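3.2 The table and the wall behind it

I should say something about the room before I get to the results, because the room ended up mattering way more than I thought it would. When Eirlys Kemeys and I planned this study we spent weeks arguing over what people would be sorting (buttons, in the end, 200 of them per person) and maybe one afternoon on where they'd be sitting. Mirsad Golob had run his own sorting sessions at Yorath in a regular office, with shelves and a window and somebody's coat on the door, and his people kept looking up. You can see it in his timing data, these long gaps where the hands just stop! We wanted fewer of those gaps, so we went looking for the plainest corner we could get.

What we found was at Skerkska. It's a white tabletop pushed up against a wall of smooth, pale panels, and that's pretty much it (Figure 2). I loved it right away. Eirlys thought it looked like a place where you'd wait for bad news. We booked it anyway.

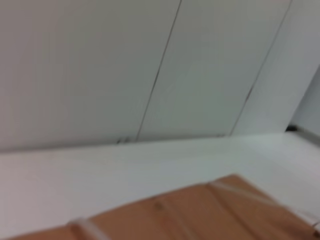
Figure 2. The sorting table at Skerkska, with the white wall panels and the seams between them.

We had 35 people come through, one at a time, and every one of them filled out a short sheet afterward. I'd put a question on it almost as a throwaway: "Where did you look when you weren't looking at the buttons?" I expected most folks to leave it blank. Instead they wrote whole paragraphs, and a lot of those paragraphs were about the seams. One person said she'd used the nearest line to split her piles, light buttons on one side and dark on the other. Another told us he kept checking whether the panels were all the same shade of white and got pretty annoyed when he couldn't decide.

I think this is worth taking seriously. We'd been calling the setup "blank" in our notes, and I've gone back and changed that word everywhere to "plain." A plain wall still has joints in it, and when there's so little else to rest your eyes on, a thin dark line gets to be a big deal. Mirsad's office gave people a hundred little things to glance at, while ours gave them a few, and they got very attached to those few.

The stops did get shorter compared with the Yorath sessions, and I'll go through the numbers in Section 4. What I can't tell you is how much of that comes from the wall and how much from the table, which was also a lot wider than the desk Mirsad had to work with. We're hoping to go back in October and run the same buttons on the same table with a plain cloth hung over the panels.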